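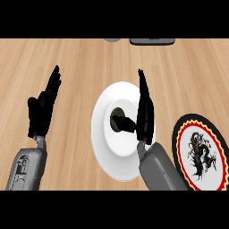 Chapter 6
When the Grip Goes Wrong

In November, a two-armed robot at the Cletdale test kitchen was given a simple job: lift a cup off its saucer and set it down on a tray. It had done the same job in simulation 500 times. On the real table it closed its right hand with the thumb inside the cup, raised the arm, and brought the saucer up as well. The saucer slid off at about chest height and broke on the floor. A piece of it cut the ankle of a technician who had stepped over the floor marking to watch.

The injury was small and the robot was not damaged. The report still ran to many pages, and we will use it through the whole chapter, as nearly every kind of fault we need to study shows up in it somewhere.

The first fault was in the model of the saucer. In the simulator, cup and saucer were two separate rigid bodies with very little friction between them. The real pair had been rinsed and stacked, and a thin film of water held them together. The software had no way to represent this, so it never came up in the trial runs.

The second fault was in sensing. The hand reported force at the fingertips but not at the base of the thumb, and with a hooked grip most of the load goes through the base of the thumb. The controller read a light load and went on lifting. A weight check at the wrist would have caught the extra mass, but it had been switched off some weeks earlier after a run of false alarms. The change was noted in the log of the Brirodow arm controller, with no reason given and no date for turning it back on.

The third fault had nothing to do with software. The left arm was holding its ready position, and the stop rule covered only the arm that was moving. When the technician crossed the line, the floor sensor sent a signal, and the system slowed the left arm, which was already still. The right arm kept its full speed for another 2 seconds.

Any one of these could have passed without harm. Older texts, including the first edition of the Vukčević handbook, would list the cause as "operator error" and stop there. We will not use that term in this chapter. It tells you who was standing nearby – it does not tell you what to fix.

6.1 Faults, errors, and failures

These three words are often mixed up in daily speech. In this book a fault is a defect in a part, a program, or a procedure. An error is a wrong state inside the system that comes from a fault. A failure is the point at which the system stops doing what it is meant to do. At Cletdale, the disabled wrist check was a fault, the low load reading was an error, and the dropped saucer was the failure.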